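Overo Two-Finger Cell, with Dina software
Humphreys Workplace Automation > Bench Cells > Small Parts

Availability: ships in 10 weeks. Service plan sold separately.

We sell this cell and we also talk a fair number of people out of it. Read the page through before you ask for a quote. If your operation is three people and a bench, and the parts change every morning, you will probably be happier with a better bench.

What it is

The Overo is a single arm with a two-finger gripper and a wrist camera, on a base that bolts to the floor. Dina is the software that comes with it. You build your station in Dina first, as a simulation, and try the pick and place moves there before any hardware shows up. The same programs then load onto the arm.

What it does well: picking up rigid parts with flat sides, one at a time, and setting them down where they were going to go anyway. Blocks, boxed components, small housings. It holds 500 grams at full reach and does so all shift without complaint.

What it does badly: bags, film, cable, anything that arrives tangled. The brochure from the arm's maker says "flexible handling." We took that phrase off our own page after the second customer asked us what it meant.

Simulation first

Dina shows you the job from the wrist, which is the view your operators will be checking when something stops. Plan on a few days of getting used to it. The lens is very wide, straight edges bend, and the fingers take up a lot of room. A practice job with lettered cubes is included, and we suggest everyone who will work near the cell runs it, including the people who insist they don't need to.
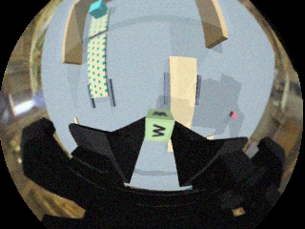

Mererid Probert: We spent most of August in the simulator and I'd still call it half the job. Every grip looked fine in there. Then the real parts came in with a little oil on them from the press and we were back to adjusting finger pressure by hand. I'm glad we did the practice runs, but my manager had it down as "programming complete" on the strength of them, and I had to explain that for weeks.

We agree with that and have changed the quote form. Simulation and floor setup are now two separate lines, with two separate sign-offs.

What changes for the people on the line

You will hear from other sellers that the robot takes the dull work and leaves your staff the interesting work. Sometimes. More often it takes the dull work and leaves a different dull work, such as loading trays so the arm can find things. At the Odley plant the packing team went from lifting parts to feeding trays and clearing stops. Catrin Powell, on the early shift, likes it because her wrists have quit hurting. Eifion Cadwaladr asked to move to dispatch - he missed talking to someone across the bench.

Ask these before you order:

Who clears a stop at 6 a.m., and are they paid for knowing how?
Who fills the trays, and was that in anybody's numbers?
If the cell is down for a day, can the old bench still run?

If the answer to the last one is no, keep the old bench. We mean it. Floor space is cheaper than a missed truck.

In the crate

Arm, base and floor bolts
Two-finger gripper with one spare set of finger pads
Wrist camera and cable
Control box with stop button on a lead
Dina license, one station
Printed setup guide

Not in the crate: guarding, trays, air supply, or a risk assessment for your site. You need the last one whatever any salesperson says.

Wear and upkeep

Check finger pads every 3000 picks. Oily or gritty parts will shorten that. Pads are held on with screws and take a few minutes to swap. Camera lens: dry cloth only.

Returns

Unbolted units in the original crate can come back, less freight. Once it has been bolted down, call us and ask for Lowri Gwynne in service.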